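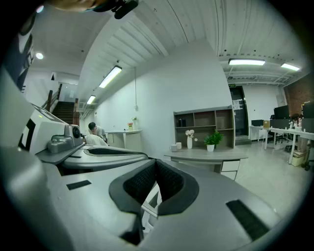 Wie viel Wasser braucht eine Wollwäscherei für ein Kilogramm Rohwolle? Bei Briem sind es 12 Liter, gemessen am Zulauf der ersten Wanne und ohne das Wasser, das aus der Spülung zurückgeführt wird.

12 Mal geteilt · 4 Kommentare

Der Betrieb liegt am Ortsrand von Stirkness und öffnet im Juli einmal für Besucher. Die Führung beginnt um 9.30 Uhr am Wareneingang und dauert knapp zwei Stunden. Angenommen wird dort ausschließlich Wolle aus der Umgebung, lose in Säcken oder zu Ballen gepresst. Jede Partie wird gewogen, auf Restfeuchte geprüft und nach Feinheit sortiert. Bauch- und Beinwolle kommt in eine eigene Charge und geht später in die Dämmstoffproduktion.

Die Waschstraße heißt im Haus Inda, nach dem Schiff, mit dem die ersten Wannen geliefert wurden. Sie besteht aus fünf Wannen mit Rechenförderung. Wanne eins läuft ohne Waschmittel und löst Schweiß und Salze, zwei und drei arbeiten bei 60 °C mit einem nichtionischen Tensid, vier und fünf spülen. Zwischen den Wannen sitzt jeweils ein Quetschwerk. Der Durchsatz beträgt 375 Kilogramm pro Schicht. Das ist für eine Anlage dieser Breite wenig, die Betriebsleiterin Hanne Þorgeirsson begründet es mit der Faserlänge: Bei höherer Geschwindigkeit beginnt das Vlies zu filzen, und die Karde zieht anschließend Noppen.

Interessanter als die Wannen selbst fand ich die Fettabscheidung. Das Waschwasser aus Wanne zwei läuft über ein Absetzbecken in eine Zentrifuge vom Typ Drodus, die das Wollwachs abtrennt. Gesammelt wird es in Fässern und ungereinigt verkauft - die Raffination lohnt sich bei diesen Mengen nicht. Der Schlamm aus dem Absetzbecken wird kompostiert.

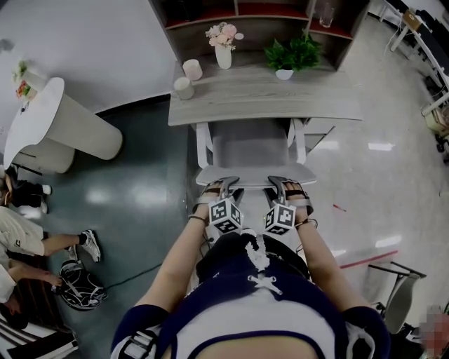
Getrocknet wird auf einem Siebbandtrockner bei 80 °C, bis die Restfeuchte bei 14 Prozent liegt. Darunter lädt sich die Faser in der Karde statisch auf, darüber wickelt sie sich um die Walzen. Vor dem Kardieren ruht die Wolle einen Tag in der Mischkammer und wird mit einer Emulsion aus Öl und Wasser besprüht. Die Dosierung erfolgt noch von Hand über ein Nadelventil.

Die Ringspinnmaschine hat 100 Spindeln, von denen während der Führung 30 liefen. Gesponnen wurde ein Streichgarn Nm 4, ungefärbt, für eine Weberei im Nachbarort. Das Fachen und Zwirnen konnten wir nicht sehen, die Zwirnmaschine wartete auf ein Lager.

Gehörschutz liegt am Eingang zur Spinnerei aus. Feste Schuhe sind Pflicht, im Bereich der Wannen ist der Boden nass und leicht fettig. Garn gibt es im Anschluss am Tor, nur gegen Barzahlung und nur in ganzen Konen.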